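4.2 Trying the Cevix kit outdoors

We bought the Cevix path-following kit in September, mostly because I was fed up with writing our own drivers. It comes as a camera, a small computer and the Ukon software, and it bolts onto a base you already have. Marino, our wheeled robot, is no beauty, but the fitting took an afternoon and only one trip to the hardware shop (the bolts in the box were too short for our plate).

For the outdoor runs I picked a paved path through a park. The maker's own demos are all kerbs and painted lines, and I wanted to see how Ukon coped with soft edges and a low-budget robot. Figure 4 gives the view from Marino on the path.

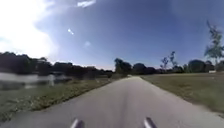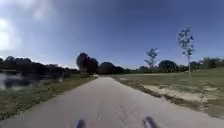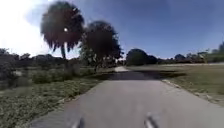

Figure 4. The paved path as seen from Marino, with grass on both sides and glare at the upper left.

Puvel Mobile Robots Group
The author, research engineer

The stretch in the third view of Figure 4 is the one I'd been worrying about, with that broad band of shadow lying right over the asphalt. Our old edge finder used to treat shade as a wall, so I kept my thumb on the stop button. Ukon slowed down a little and carried on – I was rather pleased! Glare bothered it more. Over a run of 300 metres it lost the left edge 4 times, and each time it needed about 20 seconds to settle again.

My main grumble is the settings page. You can't save a speed limit per route, so I typed in 30 per cent before every single run, and forgot it once. The logs are good, though, and they open in our own viewer without any fuss.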